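About Mirna Racing

Mirna Racing is a licensed training yard with 13 horses in work at the moment, most of them jumpers. We train over hurdles and fences, run a small number of horses on the flat in summer, and take in young stock for breaking and pre-training.

The yard was started by Renata Wróbel, who rode 122 winners as an amateur and professional before she took out her trainer's license. She still rides out two lots most mornings and does all of the schooling over fences herself or stands at the wings while it is done.
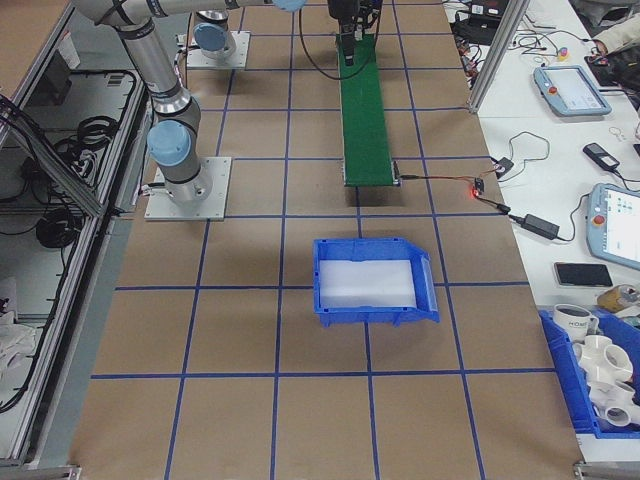

We have a six-furlong uphill gallop on woodchip, a round sand canter, a schooling strip with three hurdles and three fences, and a horse walker. The turnout paddocks are behind the main barn. Every horse goes out for part of the day when the ground allows, including the ones that are close to a run.

Our first runner finished last but one. Our first winner came the next spring, when Jomodent won a two-mile novice hurdle at 20-1 by a neck. He went on to win four more and is now retired and living in the bottom field. Ullance, a mare we bought as an unbroken three-year-old, has been our best horse to date. She stays three miles well and is at her best on soft ground, so she is usually put away by April.
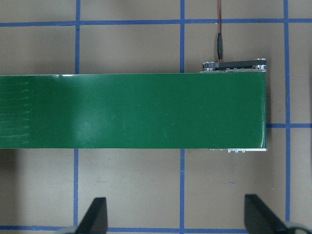
Most of our horses are owned by syndicates and partnerships. The Wasilewska Partnership was the first of these and has had at least one horse here every season since. Shares are sold in tenths or twentieths, and the purchase price is stated before anyone signs. Training fees are billed monthly. Shoeing, vet work, transport and entry fees are listed separately on the same bill - we do not add a percentage to any of them.

Owners may visit on any morning if they call the office the day before. Second lot pulls out at 8:30 and is the best one to see. Please leave dogs in the car.

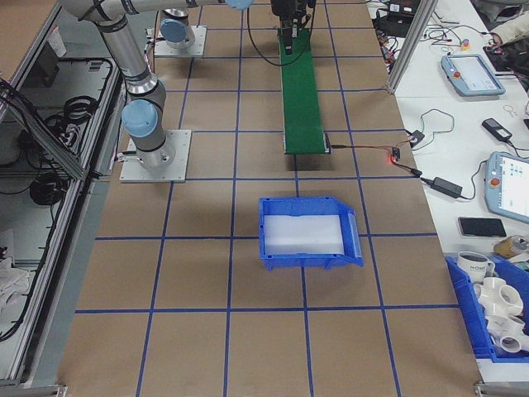
We are not a big yard and do not plan to become one. There are stalls for a few more horses than we have now, and one or two are kept free for horses coming back from a break or an injury. New owners are welcome, with a horse of their own or without one. If you want us to look for a horse at the sales, tell us your limit first and whether you would rather have a jumper that is ready to run or a store horse that will need time.

Staff openings are posted at the bottom of the news page. Riders should be able to ride work and school.

Page last updated 9 Sep 2020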